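2025-04-07

I got the table sanded! Well, half sanded, and then I got distracted by socks, but I'll get to that.

First, the trip to Fliltwood. I left before breakfast because the yard sale there runs out of the good stuff early, and I came home with a whole bag of wool odds and ends and a darning mushroom that cost me 2 dollars. It's turned wood, a little split on the handle, and it sits in my palm like it grew there. I have been darning over a light bulb since March (an old one, but still) and the difference is huge. The sock stays put! The stitches lie flat! I did a test hole on the green hiking pair before I even took my coat off.

The wool is mostly ends from Somogyi, the sock yarn I can never find anymore, and there's a cream that I think is a dead match for my striped pair. I held it up to the window and then under the lamp and then at the window again. There's mustard too, a bit more orange than I'd like, but a darn can be a different color and still be beautiful. I sort of hope it shows.

So then of course every sock in the house had to come out. I tipped the whole drawer onto the bed and made piles – fine, needs a heel, needs a toe, past saving. The past saving pile was smaller than I feared. I'm going to cut those up for stuffing. The needs a heel pile is mostly my own knitting from the winter, when I was in love with that Clovgate pattern and made it over and over without once reinforcing the heel the way it tells you to. Lesson learned. Next time I carry the nylon thread along with the yarn and I do not skip it because I'm in a hurry to get to the toe.

Socks look so much better on a table than in a drawer. I love the brown of the wood behind the stripes, all that red and mustard and olive, and even the plain tan one looks like somebody's good autumn sock.
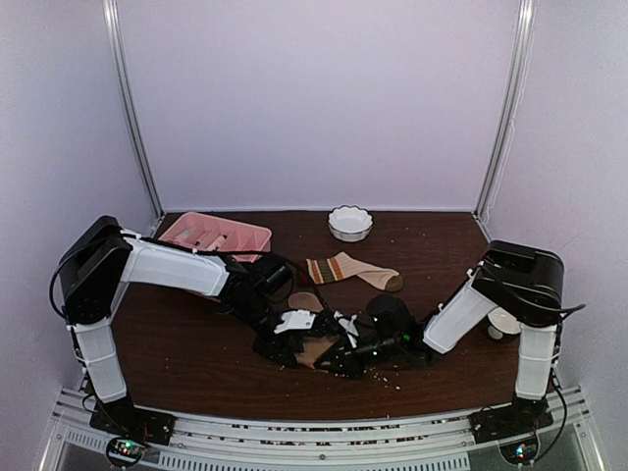
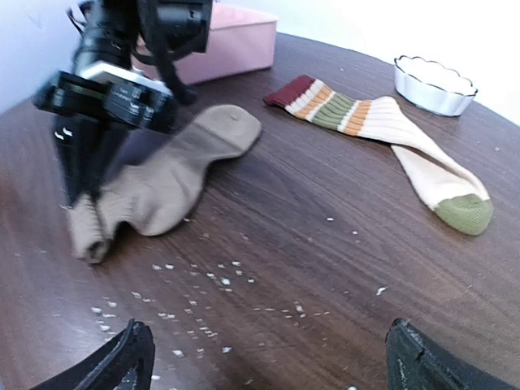

I want to do the next pair in stripes too, and I've been planning it all evening. Burgundy cuff again, I can't give that up, but wider bands down the leg and maybe an olive heel to go with the toe. I have 200 yards of the cream left in the big ball, which should do the feet if I keep them short. I sketched it with colored pencils and the sketch is already on the fridge. The Droltambridge library has the book with the short-row heel I want to try and I've put a hold on it.

Darned until my eyes got tired. Finished the green pair completely and one heel of the gray. My rows are getting so even! I weave over 10 threads and under and back and by the last few I'm not even thinking about it, my hands just go. I still pull too tight at the corners and it puckers a little there, but a wash should soften that.

The sanding can wait. The other half of the small table is still rough, there's dust all over the porch, and the sandpaper is somewhere under the wool. Tomorrow: the second gray heel, then find 2 buttons for the blue cardigan, then the porch. Oh, and wash the new wool before it goes anywhere near the rest of my yarn. It smells like a cellar.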